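Board oil that doesn't go sticky - what are you all using?
Kitchen & Table > Wood, Knives and Other Heirlooms
Started by crumbtray, 2021-03-19
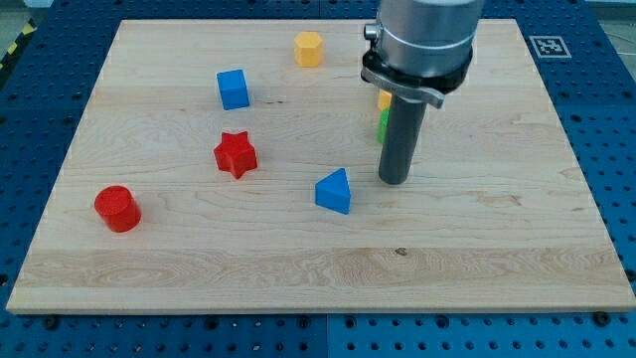 Can I use ordinary olive oil on a maple board if I wipe it off properly afterward?
Better to skip it: olive oil never cures, it goes rancid in the grain, and in a couple of months your toast tastes like the back of a cupboard.

crumbtray wrote:
I put that at the top to save everyone the trouble, as I asked it in another thread and got told the same thing four different ways. So, olive oil is out. What I want to know is what's in. I've been using Avura board oil since December and my board now has the surface of a movie theater floor. I paid 29 dollars for a bottle the size of a shampoo sample. It smells of oranges. I did not want oranges.

slowgrain
How much are you putting on? Most sticky boards are boards that got too much oil and not enough wiping. Flood it, leave it overnight, then wipe it like you're trying to remove evidence.

crumbtray
The label says "apply generously." I was generous.

slowgrain
The label is written by the people who sell the oil.

hinge_and_bracket
Plain mineral oil from the drugstore. It's in the laxative aisle, so you get a look from the cashier, but it's cheap and it doesn't go off. I've done every board in the house with it for years, plus the spoons, plus one salad bowl my sister-in-law keeps putting in the dishwasher.

Potluck Veteran
Mineral oil is fine if you enjoy doing it again every month until you die. It washes out. I switched to pure tung oil, two thin coats, left it alone for a good long while between them, and I haven't touched it since.

hinge_and_bracket
"A good long while" being what, exactly? Some of us need to cut bread.

Potluck Veteran
Couple of weeks before it went back to work. I own a second board. It's a wild lifestyle.

nutmegged
Please be careful with tung oil if anybody in the house has a nut allergy. It's pressed from the seed of a tree and people argue about whether it's a problem once cured. I'd just as soon not find out at Thanksgiving.

Potluck Veteran
Fair point, and I'd ask a doctor before I asked this forum. But I'd say the same about walnut oil, which half of this board section swears by.

walnutorbust
Half of this board section is correct.

slowgrain
Here we go.

walnutorbust
It dries. It looks lovely. It's food. If I have to explain to a guest what's on the wood, I can point at a salad. But get the kind sold for finishing, heat treated, because the grocery store stuff can take forever to set up.

dovetail_dan_no
Can I be the one who says wax? Four parts mineral oil to one part beeswax, melted together in a jar standing in hot water. Rub it in warm, buff it off cold. I've got the Rüegg tin too, which somebody gave me, and as far as I can tell it's the same thing with a nicer lid.

hinge_and_bracket
The Rüegg tin does have a really nice lid.

crumbtray
Okay, but none of this fixes the board I have. It's still sticky. I leaned it against the wall and it took some paint with it.

slowgrain
Mineral spirits on a rag, window open, wipe, new rag, wipe again. Let it air out for a few days. Then 220 grit with the grain, damp cloth to raise the fibers, dry, sand again. Don't skip the second sanding or it'll feel like a cat's tongue the first time you wash it.

nutmegged
I wouldn't put mineral spirits on anything I eat from. Hot water, dish soap and a scraper got mine clean. Took an afternoon and a podcast about shipwrecks.

slowgrain
It evaporates. People have been doing this for a very long time.

nutmegged
People used to do a lot of things for a very long time.

Potluck Veteran
Scraper first either way. No sense gumming up good sandpaper. And do both faces, even if only one is sticky, or it'll cup on you.

crumbtray
Update. Went with the soap and the scraper, then the sanding. What came off looked like earwax and smelled like a fruit basket. The board is pale again and feels like wood. I've ordered beeswax from Junier, and they threw in a pamphlet on candles, so I suppose that's next.

walnutorbust
You had one chance to pick walnut.

crumbtray
The Avura bottle is still two-thirds full if anyone wants it. Free to a good home. You pay the shipping.

hinge_and_bracket
Try it on a squeaky hinge. Mine got quieter, and the hallway smells great.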